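Last touched 13 November 2019. If the rack has moved since then, so has the truth.

# cletura-dishes

Notes and pictures on putting plates away in a shared kitchenette, kept by the Cletura household in the belief that writing a thing down makes people do it. Results are mixed.

## What's in here

- `rules.md` — the drying rules, now in their third colour of highlighter
- `plates/` — pictures of plates in the rack and out of it
- `grievances.txt` — 40 entries, 23 of them about mugs

## Conventions

1. Plates stand upright in the rack. Leaning is fine.
2. Leave a gap between neighbours so the air can get through.
3. A plate with food on it belongs on the counter. Fruit is food.
4. Colour is not a ranking. The blue plate is no better than the green one, whatever you were told growing up.

The rack is referred to as `kerr` throughout, after the shop it came from. Renaming it would break the labels, and we've grown used to it.

## Reference

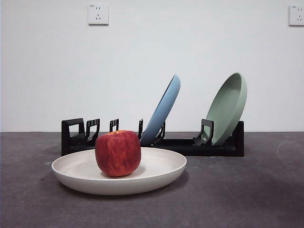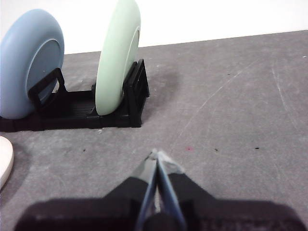

Blue and green, both in the rack, both upright: label `racked`. The off-white plate under the apple is `in_use`, and it stays `in_use` until somebody eats the apple.

## Open issues

Alfredo Dizon writes that rule 2 is a luxury for people who own three plates, and that in his kitchen the gap is wherever the next plate goes. He'd also like a label for plates that have been dry for a week and are still in the rack, suggesting `furniture`. Under review.

- Bowls: unsupported. They take up two slots and tip over.
- Cutlery: see the Cevel branch, abandoned.
- Mugs: see `grievances.txt`, and bring a cup of tea.

## Contributing

Wash it first. Pull requests that only reorder the plates by colour will be closed, including mine.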